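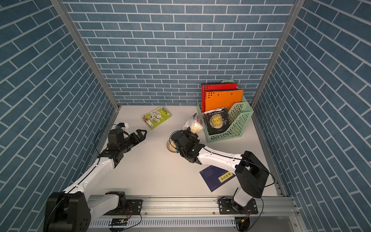

About Sudum

Sudum is a records management company. We store, index and retrieve paper files for law offices, medical practices, school districts and small manufacturers. The company was formed when two document storage firms, Ikier and Gritier, merged their warehouses and client lists. All accounts from both firms now run under one contract and one rate sheet.

Storage

The main building holds 50 aisles of fixed steel shelving. Temperature and relative humidity are logged in each aisle, and the logs are kept for the life of the account. Cartons are limited to one retention class each. Mixed cartons are sorted at intake and billed at the intake rate. Maps and drawings are stored flat in a separate room.

Indexing

Each file receives a number, a retention code and a destruction date. Clients may supply their own codes or use our standard schedule, which has 158 record series. The schedule is revised every January. Changes that shorten a retention period are not applied to existing files without written approval from the client.
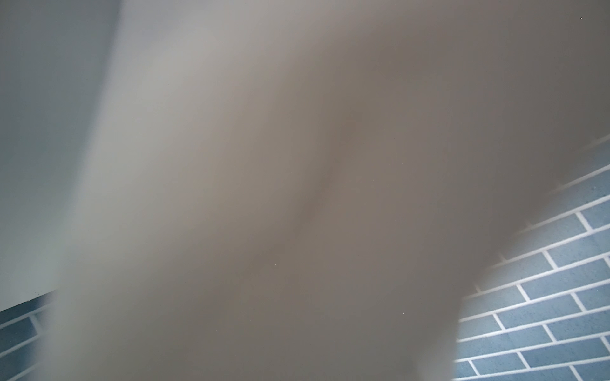
Files on legal hold are flagged at the folder level, and the flag blocks destruction until the client releases it in writing. A hold on one folder does not affect the rest of the carton.

Retrieval

Requests received before 2 p.m. are pulled the same day. Originals go out by courier – scans are available for files of up to 2,000 pages. Larger jobs are quoted separately.

The Říha Reading Room

Clients who need to review originals on site can reserve a table in the Říha Reading Room, next to the loading office. Pens, food and bags are left at the desk. Copies are made by staff.

Accounts

We currently serve 106 accounts. The minimum term is one year, and there is no minimum carton count.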